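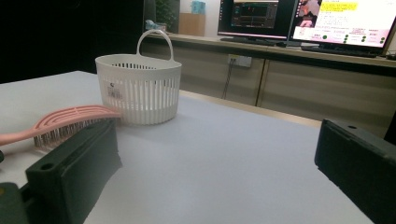

Last updated: 8:40 pm, thread by Milagros Escobar

Bathroom shelf sort-out, part one. I've put this off since we moved in. Starting with the small things that live loose by the sink, and a white plastic basket to put them in.

The basket has slots all the way round the sides and one handle over the top. The label is still on the front, barcode and all. I'll soak that off at the end, once I'm sure I'm keeping it.

First thing for it is the pink hairbrush. It's the vented sort, open across the back with the bristles underneath. It has lived on the edge of the bath, on top of the towels, in the fruit bowl and once in the car door for most of a month.

Rule for this basket: hair things only. The last attempt at a basket was for "bathroom" and ended up with batteries and a tape measure in it.

Everything else from the shelf is in a washing-up bowl on the landing. I'm going through it one item at a time and it either gets a home or it goes.

For anyone asking about the shelf itself, it's the narrow Rulla one, the middle length. I'd have bought the longer one but the door wouldn't open past it.

Measure the door swing before you buy a shelf. I measured the wall and felt very organised about it.

Why a basket with slots: the old tub had solid sides and water sat in the bottom of it. Anything put away damp stayed damp, and there was a brown ring in there I could never shift. With slots the air gets in.

The handle matters more than I expected when I was choosing. I dry my hair in the bedroom because the socket is there, so the whole lot has to travel. One handle, one hand, and the dryer in the other.

The dryer isn't going in the basket. It's too heavy and the cable gets everywhere. It has a hook on the back of the bedroom door.

Cleaning the brush, as Cyrill Fuchs asked in the replies. Pull the hair out first with the tail end of a comb, working along the rows. Then a bowl of warm water with a squirt of shampoo, swish it about, leave it for a bit, and go between the bristles with an old toothbrush.

Rinse under the tap and shake it hard over the bath. Dry it bristles down on a towel. If you leave it on its back the water runs into the base.

I wouldn't soak a brush with a cushioned pad, or a wooden one. The water gets behind the pad and it smells after a week. I lost a decent one that way.

Remo Lombardi says he uses washing powder on his. That seems strong to me but his brush is older than mine, so fair enough.

Back to the sorting. Hair bobbles: the ones with a metal join have gone in the bin. They snag. The plain ones are on a loop of ribbon so I can tie them to the handle.

Grips and slides are in an old mint tin. It shuts properly and it's flat, so it can go at the bottom with the brush on top.

Two combs kept, a wide one for wet hair and the tail comb. The third had teeth missing and had no business still being in the house.

Dry shampoo. I had three cans on the go, all of them nearly finished. I'm using them up in order and the full one stays in the cupboard until then. They don't fit the basket upright anyway, they'd have it over.

The Drevis conditioner is going. I've given it a fair go and it leaves my hair flat by lunch. Saturnino Tejada has said he'll take it, so it's by the front door.

A few of you have asked where to get a basket like this. I bought it at Nanditz, in the kitchen section of all places. The bathroom ones were dearer and didn't look any different to me.

If you're buying one, take your brush with you or measure it first. Mine has a long handle and I don't mind it sticking out over the rim. If that sort of thing bothers you, get a deeper basket.

Check the bottom as well as the sides. Some of them have feet and some sit flat. Flat is better on a narrow shelf, the feet always end up over the edge.

Cleaning the basket itself is going to be the dull part. Dust and hairspray settle on anything with ribs. My plan is a rinse in the shower every couple of weeks and a soft nail brush up and down the slots. I'll report back.

Label removal, since there's a small argument going on underneath this. Severino Vallejo says hairdryer, my mother says cooking oil. I'm going to try warm soapy water first, then oil if there's any glue left. I don't want to put too much heat on plastic.

Landing bowl update: most of what's left is medicines and plasters, which are going in the kitchen cupboard up high. A steamy bathroom is a poor place for them. Anything out of date goes back to the chemist.

Also in the bowl: one earring, a key I don't recognise, and a voucher for a café that shut in April.

The key has been tried in every door and window here. It's gone on a nail in the hall with the others.

Thanks for all the replies on the last thread by the way. It's at 2,734 views, for a thread about tea towels. I read every suggestion and I have now stopped ironing them.

No, I'm not doing the airing cupboard next. It needs a full day and I'd want someone to hold the ladder.

Next will be the drawer under the sink. It sticks, and there's a Sotomayor bottle on its side at the back that I think has leaked. I'll take everything out and line the drawer before anything goes back.

If you've got a lining that wipes clean and doesn't curl up at the corners, tell me which one. The last roll I had curled within a week and I ended up pinning it down with a jar.

Stopping there for tonight. Brush is staying out until the morning as I'll need it first thing, then it goes in the basket with the rest.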